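Tendari 手持示范数据集 说明文件

版本状态：正式发布，第二版
维护单位：Surkine 机器人学习实验室 数据组
适用读者：模仿学习与操作策略方向的研究人员、数据使用单位的技术负责人

概述

Tendari 数据集收录由人员手持夹爪完成的桌面操作示范，供机械臂操作策略的训练与评估使用。示范人员直接握持与机械臂末端同型的夹爪，在真实室内环境中完成抓取、移动、放置、扶正、归位等动作，腕部相机同步记录画面，夹爪开合量与末端位姿一并写入。数据集另附一个规模较小的遥操作子集，由操作员通过主从设备控制机械臂完成，用于比较两种示范方式在同类任务上的差异。

第二版共含342段有效示范，涉及66种物品，解压后总容量为93 GB。第一版中标注口径不统一的段落已重新处理，原编号继续有效，旧编号与新编号的对照见发布包中的“编号对照”文件。

本说明文件随数据集一并分发。使用单位如对数据进行转换、裁剪或二次标注，应在衍生版本中保留本文件全文，并注明改动内容。

编制背景

实验室此前的操作数据主要来自固定工位。固定工位背景单一、照明稳定，所训练的策略在工位内表现良好，换到普通办公房间后，抓取位置常出现偏移，遇到反光桌面和透明容器时尤为明显。为此，数据组于上一年度启动 Tendari 项目，将采集地点扩展到会议室、办公室、茶水间和资料室，并允许桌面保留日常物品。

项目初期曾考虑全部采用遥操作。试采阶段发现，主从设备的搬运和标定占用大量时间，每更换一处房间均须重新固定底座，操作员在狭窄桌面上也难以保持连贯动作。手持夹爪便于携带，示范人员能够直接感受接触力，动作节奏更接近日常习惯。项目据此确定以手持示范为主体，遥操作作为对照。

项目由 Herman Lau 总体负责，采集规程由 Ningsih Khoo 起草，Bayu Setiawan 负责位姿解算与时间同步，标注与质检由 Sheila Staniforth 主持。数据使用许可及对外联络由 Nermina Popescu 办理。

采集设备

手持端由夹爪本体、握柄、触发机构和广角腕部相机组成，内部代号 Skindik。夹爪指面采用带纹理的柔性结构，受力后可沿物体外形发生一定变形。触发机构为机械连杆，示范人员扣动触发柄时两指相向运动，松开后复位。开合量由连杆处的编码器读取，归一化后写入数据，零表示完全闭合，一表示完全张开。

腕部相机采用鱼眼镜头，安装位置与机械臂末端相机一致。画面下方始终可见夹爪的一部分，四角存在黑色区域，均为镜头成像特性所致。发布数据保留原始成像，未作畸变校正。需要校正的使用者可调用发布包内的内参文件自行处理；校正会损失边缘视野，对依赖周边参照物定位的策略可能产生影响，请酌情取舍。

遥操作子集使用的主从系统代号为 Raju，从端机械臂安装同型夹爪和同型相机。主端手柄设有离合键，按下后主端可自由移动而从端保持不动。离合状态以独立字段记录，训练前建议剔除离合期间的静止帧，否则策略容易学到无目的的停顿。

采集环境

各采集地点在数据中以房间编号标识，不记录具体地址。房间类型包括会议室、开放办公区、资料室和茶水间。照明以室内固定灯具为主，部分时段有窗外光线进入。采集规程不要求清空桌面，纸张、包装盒、线缆、水杯等物品可留在原处，但须满足以下条件：

一、操作路径上不得有易碎或尖锐物品。
二、写有个人信息的文件应翻面或移出视野。
三、显示设备应关闭或切换至无内容画面。
四、同一段示范进行期间，旁人不得移动桌面物品。

背景物品未作逐一登记。物品表中的66种仅指作为操作对象出现过的物品，背景中出现的其他物品不在统计范围内。

示范流程

每段示范按准备、建图、执行、收尾四个阶段进行。

准备阶段，示范人员阅读任务卡，确认操作对象、起始区域和目标区域。任务卡只规定结果，不规定手法。例如“将瓶子移至纸张右侧并保持直立”，示范人员可自行选择接近方向和抓取高度。任务卡文本作为语言指令随段落发布，同一任务配有多种中文表述，供语言条件策略使用。

建图阶段，示范人员持夹爪在工作区上方缓慢移动，使视觉惯性里程计获得足够的特征。建图段与执行段分开存放，训练时一般不使用建图段。桌面大面积为同一颜色且带反光时，建图移动范围应适当扩大，将墙面、家具等远处结构纳入视野。

执行阶段从夹爪完全张开开始，到夹爪松开操作对象并离开一段距离结束。执行中出现轻微碰触或二次抓取的，不中断，予以保留，并在质检时标注。操作对象倾倒且未能在本段内扶正的，该段作废。

收尾阶段，示范人员口头说明本段是否有异常，由记录员录入。音频不随数据集发布。

示范人员上岗前须完成培训。培训内容包括握持姿势、移动速度、触发力度以及常见失误的识别。培训的重点在于速度控制：人手的移动速度可以远高于机械臂允许的上限，若示范过快，回放时将触发机械臂的速度保护。规程要求以平稳、连续的动作完成，接近物体前适当减速，夹紧后稍作停留再抬起。

标注与质检

每段示范包含以下标注：任务类别、语言指令、操作对象编号、关键时刻和质量等级。关键时刻指开始接近、首次接触、夹紧、离开支撑面、重新接触支撑面和松开。推移类任务不含离开支撑面一项，该字段填空值。

关键时刻先由开合量曲线和位姿曲线自动提出候选，再由标注员对照画面修正。对于柔性指面，首次接触与夹紧之间存在变形过程，仅凭开合量难以准确判定，须以画面中指面与物体的相对关系为准。标注员意见不一致的段落由 Sheila Staniforth 复核定稿。

质量等级分为甲、乙、丙三级。甲级为动作连贯、位姿连续、无二次抓取；乙级为存在轻微停顿、碰触或二次抓取，但任务完成；丙级为任务完成但位姿曲线有短时跳变，已作插值处理。训练操作策略时建议使用甲、乙两级，丙级可用于视觉预训练或鲁棒性测试。

整理过程中另有约200段未通过质检，未列入发布范围。主要原因为里程计丢失、移动速度超限、操作对象离开视野时间过长以及视野内出现可识别的个人信息。

透明容器任务

透明容器为第二版新增的重点类别，包括塑料瓶、带盖杯和无标签容器。此类物体的瓶身会透出后方景物，轮廓与背景相互混叠，深度估计结果往往不可靠。第一版未对此类任务单独分组，使用者难以评估策略在透明物体上的表现，第二版予以补足。

瓶装液体任务要求示范人员将夹爪两指置于瓶身两侧，使瓶体轴线大致处于两指中间，在保持直立的状态下完成夹持。瓶盖颜色、标签位置和液面高度在各段之间存在差异，均未作人为统一。瓶身较软时，触发力度过大会使瓶体变形，力度不足则可能在移动中滑落，示范人员应根据手感调整。会议室内的此类示范多在大面积浅色桌面上完成，周围保留有盒子、纸张和杯具。 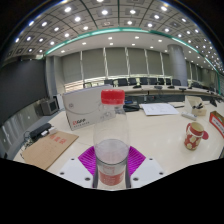 液面晃动对任务结果的影响亦在考虑之列。部分段落中，示范人员在抬起后放慢横向移动，待液面趋于平稳再放置；另一部分段落移动较快，液面晃动较为明显。两种做法均予保留，未作优劣区分。使用者如需训练偏稳妥的策略，可依据末端加速度筛选，筛选脚本位于工具目录，阈值由使用者自行设定。

透明容器任务的夹紧时刻标注误差高于其他类别。标签覆盖区域的接触关系较易辨认，透明瓶肩处则较为困难。对时刻精度有严格要求的研究，建议选取接触点位于标签区域的段落，对应字段为“接触区域”。

数据结构

每段示范为一个独立目录，目录名由房间编号、任务类别代码和流水号组成。目录内含视频文件、轨迹文件、标注文件和元信息文件。

视频文件为腕部相机的彩色画面，不含音轨。
轨迹文件按时间顺序记录末端位置、末端姿态、开合量和有效标志。姿态以四元数表示，实部在前。
标注文件记录关键时刻、接触区域、语言指令和质量等级。
元信息文件记录设备代号、示范方式、内参文件索引和处理程序版本。

轨迹坐标系以执行段首帧的末端位姿为原点，各段之间不共享全局坐标。需要在真实机械臂上回放时，应先完成手眼标定，再将相对轨迹转换到机械臂基座坐标系。相机时间与编码器时间已对齐到同一时钟，残余延迟记录于元信息文件。

遥操作子集采用相同结构，另增离合状态字段和从端关节角字段。两类数据混合训练时，应注意遥操作轨迹的平均速度较低，建议按时间重采样后再合并。

划分方式

训练集、验证集和测试集按房间划分，同一房间的段落不会同时出现在训练集与测试集中。测试集进一步分为两组：第一组的操作对象在训练集中出现过，第二组的操作对象未出现过。报告结果时请分别列出两组成绩，并注明是否使用丙级段落和遥操作子集。

划分清单以文本文件形式提供。使用者可自行制定其他划分，但在与本数据集公布的基线结果作比较时，应采用原始清单。

使用建议

手持示范与机械臂执行之间存在差异，使用前应予评估。示范人员的手腕可在有限空间内作大幅转动，部分末端姿态对机械臂而言不可达或接近奇异位形。工具目录提供可达性检查程序，输入机械臂模型和基座位置后，可列出不可执行的时间段。

夹爪开合量反映指根位置，不直接反映夹持力。将开合量作为控制目标时，机械臂端夹爪应设置独立的力上限。首次回放应在空载和低速条件下进行，由具备资质的人员在急停按钮旁值守。盛有液体的容器宜先以等重的密封替代物测试，确认轨迹稳定后再使用原物，并将供电设备移至安全距离以外。

已知局限

操作对象以可单手抓取的日用品为主，不含重物、食品和活动部件较多的工具。示范人员均为成年人，以右手持握为主，左手段落较少，元信息中已注明持握手。

采集时间集中在日间，夜间及弱光条件覆盖不足。反光桌面上的位姿误差高于纹理丰富的桌面，虽经质检筛选，仍可能存在小幅漂移。语言指令均为中文书面语，口语表达和方言未收录。

数据集未包含力觉与触觉信号，仅凭画面推断接触力的研究应谨慎解释结果。数据集亦不适用于人员识别、行为监测或其他与操作学习无关的用途。

隐私与许可

参与示范的人员均已签署知情同意书，姓名和其他身份信息未写入数据，元信息中仅保留随机生成的人员代码。发布前已对视频进行审查，发现可识别面部、证件或私人文件内容的段落已撤出。使用者如发现遗漏，请立即停止传播相关段落，并将段落目录名告知数据组。

数据集供教学与非商业研究使用。申请单位须提交用途说明和保管责任人信息，经 Nermina Popescu 审核后取得下载权限。未经书面同意，不得将原始视频转交第三方。基于本数据集训练的模型权重可以公开，但应注明数据来源和版本。

更新记录

第二版：新增透明容器任务和“接触区域”字段；统一夹紧时刻的标注口径；补充遥操作子集的离合状态；修正部分段落姿态四元数符号不连续的问题。

第一版：首次内部发布，含手持示范主体部分及基础工具。

问题反馈

数据读取、字段含义和工具程序方面的问题，请提交至数据组工单系统，类别选择“Tendari”。提交时请附段落目录名、所用程序版本和完整报错信息。位姿与同步问题由 Bayu Setiawan 处理，标注问题由 Sheila Staniforth 处理。影响训练结果的错误经确认后将列入勘误文件，勘误文件与数据包分开更新，使用者应在每次正式实验前核对其最新内容。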